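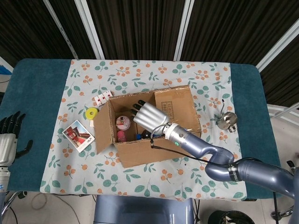
Incidencia: el módulo de fidelización no acredita millas en los tramos de conexión operados por Berisha

Publicado en enero por Radomir Stan, soporte de aplicaciones

Estado: resuelta
Prioridad: alta
Sistema: Orura (reservas y fidelización), entorno de producción
Aerolíneas afectadas: Pultanier (comercializadora), Berisha (operadora)
Asignada a: Radomir Stan
Revisión: Blagoje Georgiev

Descripción inicial

Atención al cliente de Pultanier comunica que varios socios del programa no reciben las millas del segundo tramo cuando el itinerario combina un vuelo propio con otro en código compartido operado por Berisha. El primer tramo se acredita con normalidad. El segundo aparece en el extracto del socio con el estado "pendiente de confirmación" y no cambia.

Hay 36 reclamaciones abiertas en el momento de crear el ticket. Todas corresponden a billetes con conexión en Vorkwood. No se ha recibido ninguna de pasajeros con vuelo directo.

Comportamiento esperado: el tramo pasa a "acreditado" cuando se procesa el fichero de pasajeros embarcados de la operadora.

Comportamiento observado: el fichero llega y se procesa sin error visible, pero el tramo no cambia de estado.

Registro de actuaciones

08:40. R. Stan. Se revisa la cola de entrada. Los ficheros de Berisha llegan a su hora, con la cabecera correcta y la suma de control válida. El proceso nocturno termina con código 0. No hay alertas en el panel.

09:15. R. Stan. Se comparan tres reclamaciones con el contenido del fichero. Los tres pasajeros figuran como embarcados, con número de billete, localizador y clase de reserva. El dato de origen está completo. El fallo se produce después de la recepción.

09:50. R. Stan. Se sube el nivel de traza del servicio de conciliación en preproducción y se reprocesa el último fichero. Resultado:

CONC-INFO registro leído, cupón 2
CONC-INFO búsqueda por billete + cupón + vuelo comercial
CONC-WARN sin coincidencia, registro aparcado
CONC-INFO fin de lote, errores: 0

El registro aparcado no se contabiliza como error. Eso explica la falta de alertas. Se anota como defecto aparte (ver "Tareas derivadas").

10:30. R. Stan. La búsqueda usa el número de vuelo comercial, es decir, el de Pultanier. En los ficheros recientes, Berisha envía en ese campo su propio número de vuelo y deja el comercial en el campo opcional del final del registro. En un fichero de archivo anterior los dos campos están al revés. Se pregunta a Berisha si ha habido un cambio de formato.

11:05. B. Georgiev. Antes de tocar nada, comprobad la tabla de equivalencias de código compartido. Orura debería traducir el número de la operadora al comercial aunque venga en el campo equivocado. Si la tabla está bien cargada, el orden de los campos da igual.

11:40. R. Stan. Comprobado. La tabla contiene las equivalencias de la temporada anterior. Las de la temporada en curso se cargaron, pero con fecha de inicio de vigencia vacía, y el servicio descarta las filas sin fecha. Son 274 filas, todas de Berisha. Las del resto de operadoras tienen fecha.

12:10. R. Stan. Resumen provisional: hay dos causas que coinciden. La operadora ha cambiado el orden de dos campos y la tabla que debería absorber ese cambio no está activa. Con una sola de las dos, la conciliación habría funcionado. Falta entender por qué los vuelos directos no se ven afectados.

12:45. R. Stan. Los directos comercializados por Pultanier y operados por Berisha se concilian por localizador, con una regla más antigua que no consulta el número de vuelo. La regla solo se aplica a billetes de un único cupón. Los itinerarios con conexión pasan siempre por la búsqueda de tres claves.

15:20. R. Stan. Respuesta de Berisha: confirman el cambio. Migraron el sistema de control de salidas y el exportador nuevo coloca primero el vuelo operado. Indican que lo comunicaron al buzón de integraciones. El mensaje está en el buzón, sin asignar. No prevén volver al formato anterior.

Prueba de la corrección

Pasos aplicados en preproducción:

1. Exportar la tabla de equivalencias y guardar copia.
2. Rellenar la fecha de inicio de vigencia en las 274 filas con el primer día de la temporada.
3. Vaciar la caché del servicio de conciliación. No basta con recargar la tabla; la caché conserva las filas descartadas hasta el siguiente reinicio.
4. Reprocesar un lote de 300 registros extraídos de los aparcados.

Resultado del primer intento: 297 registros conciliados, 3 sin coincidencia.

Los 3 restantes corresponden a pasajeros reubicados en otro vuelo por pérdida de conexión en Vorkwood. El billete se reemitió y el número de cupón ya no coincide con el original. No tienen relación con esta incidencia. Se acreditan a mano y se envían al equipo de irregularidades.

16:50. B. Georgiev. De acuerdo con los pasos. Dos condiciones para pasar a producción: que el reproceso se lance fuera de la ventana de facturación entre compañías y que se desactive el aviso automático al socio durante la carga. Si no, un socio con varios tramos recibirá un correo por cada uno.

17:10. R. Stan. Aviso automático desactivado en la configuración de la carga. Ventana solicitada para las 02:00.

02:00. R. Stan. Inicio en producción. Copia de la tabla hecha, fechas actualizadas, caché vaciada en los dos nodos.

02:25. R. Stan. El segundo nodo sigue devolviendo "sin coincidencia". La orden de vaciado se ejecutó con el nodo en mantenimiento y quedó sin efecto. Se repite con el nodo activo. Correcto.

03:35. R. Stan. Reproceso terminado. Ningún registro aparcado de Berisha, salvo los de billetes reemitidos. Aviso automático activado de nuevo.

09:10. R. Stan. Se revisan una por una las 36 reclamaciones. Todas muestran el tramo acreditado. En dos casos el socio había subido de nivel con las millas pendientes; se recalcula el nivel desde la ficha, opción "recalcular periodo". Se pasa el listado a atención al cliente para que responda y cierre.

Causa raíz

Carga de equivalencias de temporada con el campo de vigencia vacío. La plantilla de Berisha no incluía la columna y el importador de Orura la admite como opcional, aunque el servicio de conciliación la trata como obligatoria. El cambio de orden de campos en el fichero de embarcados dejó el problema a la vista.

Solución temporal para otros equipos

Si se detecta un tramo de código compartido en "pendiente de confirmación" pasado el plazo habitual:

- Consultar el registro en la pantalla de aparcados, filtro por billete.
- Si el motivo es "sin coincidencia", comprobar que el vuelo tiene equivalencia vigente.
- Si no la tiene, abrir ticket a soporte de aplicaciones con el número de billete y el cupón. No acreditar a mano: el reproceso posterior duplicaría las millas.
- Si la tiene, comprobar si el billete fue reemitido y, en ese caso, derivar a irregularidades.

Tareas derivadas

- Contabilizar los registros aparcados como advertencia en el panel, con umbral configurable por operadora. Abierta, R. Stan.
- Hacer obligatoria la fecha de vigencia en el importador. Abierta, pendiente de versión.
- Leer los dos campos de número de vuelo con independencia del orden. En análisis. B. Georgiev pide que no se haga solo para Berisha.
- Asignar responsable al buzón de integraciones. Cerrada.
- Añadir al manual de operación la comprobación del estado del nodo antes de vaciar la caché. Cerrada.

Comentarios

B. Georgiev: ¿Se ha comprobado la liquidación con Berisha? Las millas acreditadas fuera de plazo entran en el periodo siguiente.

R. Stan: Sí. Entran con la fecha de vuelo original y Orura las marca como ajuste. Facturación tiene el detalle por tramo.

B. Georgiev: Entonces se puede cerrar. Dejad abierta la tarea del importador como bloqueante para la próxima carga de temporada.

R. Stan: Marcada como bloqueante. Ticket cerrado.

Incidencias relacionadas

Orura: extracto del socio sin tramos en lista de espera confirmada
Berisha: clase de reserva vacía en el fichero de embarcados
Conexiones en Vorkwood: etiqueta de equipaje emitida solo hasta el primer destino
Pultanier: doble correo de bienvenida al cambiar de nivel
Reemisión de billetes y numeración de cupones

Soporte de aplicaciones Pultanier | Contacto | Uso interno, todos los derechos reservados | Volver arriba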